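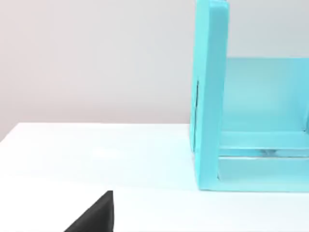
Fri 20 March

Quick one tonight, should be in bed. Finally started training for the hill walk in May and my legs have opinions.

Sarita Joshi talked me into it. 20 miles, two big climbs, tea at the end. I said yes in January when May sounded like another planet. Now it's nearly here and I have done 2 proper walks. Two! Sarita's been out every weekend since New Year and sends me pictures of mud.

Anyway. Shoes. Everybody has a theory. Manju says buy a half size up, her mother says wear two pairs of socks, Khairul at work swears by taping his heels before he even gets out of the car. Tried the tape. Came off in the sock, stuck to the sock, sock now in the trash. Went the half size up and so far no blisters, so Manju wins that one and I've told her so.

Did the river loop on Sunday, out past the old mill and back up the steep lane. Slow. Really slow. Got passed by a man with a stroller going uphill. But I didn't stop on the lane this time, which last time I did, twice, pretending to look at the veiw.

Food is the part I get wrong. Skipped breakfast, had one banana, felt awful by the mill. Next time oatmeal, and a cheese sandwich for halfway. Also water – more than I think. I carry the small bottle because the big one bangs on my hip and then I'm thirsty for the last hour and grumpy with whoever I'm with. Sorry Sarita.

Plan for the next few weeks, so I can't wriggle out of it:

Tuesdays, stairs at work at lunch, all the floors, until I feel sick or somebody sees me.
Saturdays, long walk, a bit longer each time.
Sundays, nothing. Feet up.

Still need a rain jacket. The old one leaks at the shoulders and the zipper only goes up if you hold the bottom with your teeth. If anyone has one they like that didnt cost 200 dollars, leave a comment please.

Right, bed. Stroller man, I'm coming for you.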